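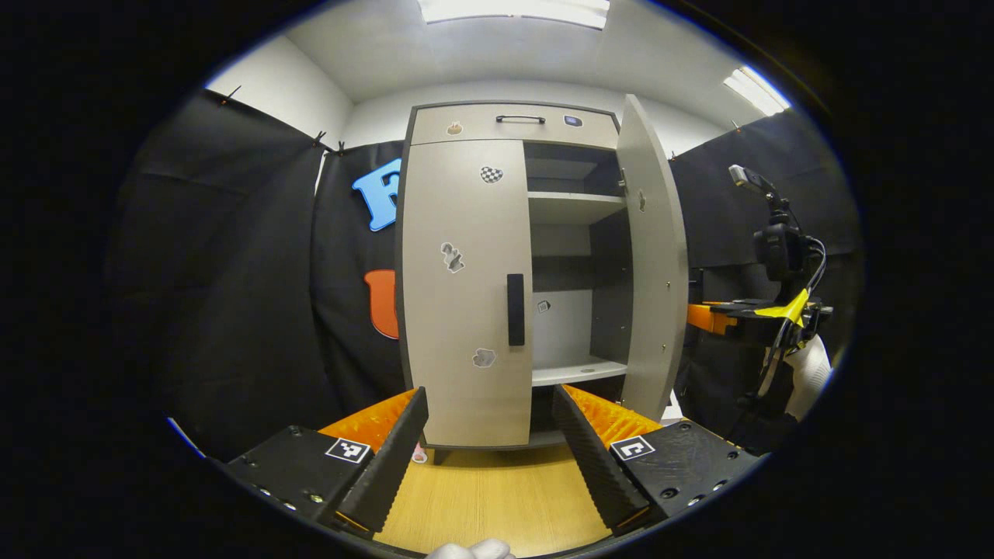
Where Does All Our Stuff Go? My Storage Survey

For my design class project I wanted to find out how people in my building store things they hardly ever use (I'm guilty of this too, I own three fondue forks and no fondue pot). I put a one-page survey under every door in Dalham House and got 40 back, which made me so happy!

The big question was how often people open their least used cabinet. Nearly 68 percent said less than once a month. A lot of them couldn't name what was inside without going to look, and one person wrote "cables???" and left the rest blank.

Stickers came up way more than I expected. People with kids put them on doors and drawers, and a few said they'd feel bad peeling them off now.

Next I tried sorting my own place for 6 days. I used the Henemar method from our reading, where you empty one shelf a day and only put back what you can name from memory. Day two was rough - I had forgotten a whole box of candles.

If I did this again in June I'd ask about closets too, and I'd print the survey in bigger type.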